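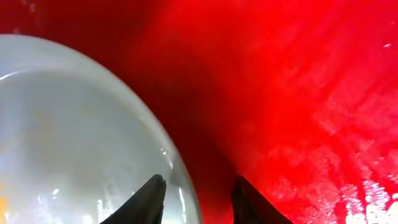 Figure 3. Wrist view, right arm. Open fingertips either side of the bowl rim, red surface beyond.

4.2 Dish handling with the Droleteck kit

We ran the Droleteck two-arm kit as sold, stock fingers, no extra padding. The task set is the Lakine table list, cut down to the dish items: bowl, plate, tray, sponge. Each item got 20 tries. Arms were driven by hand for the first block, then by the policy that ships with the kit (the Messina build, not retrained).

Rim grasps were the main worry. Glossy red under a pale bowl gives strong glare in the wrist view, and the finger tips are dark, so the exposure hunts. The vendor's guide says to lock it — we did, after 5 bad runs. The runs before the lock are left out of Table 2.
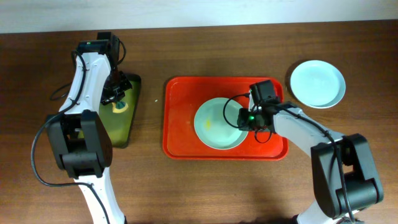 The second arm matters more than we expected. In the Bokbridge trials one arm did everything and the bowl tended to slide. With two, the left is free for the sponge while the right deals with the rim, though the shipped policy makes poor use of this and often parks one arm. Hand driving did much better. Rim grasp success 91 per cent by hand, lower under policy, see Table 2.

Set up took almost 7 hours, most of it on cable routing and calibraton. The manual is thin here: joint zeroing gets a single page, and the cable slack values are missing. Price and spare parts are covered in 4.3. Finger wear was not measured.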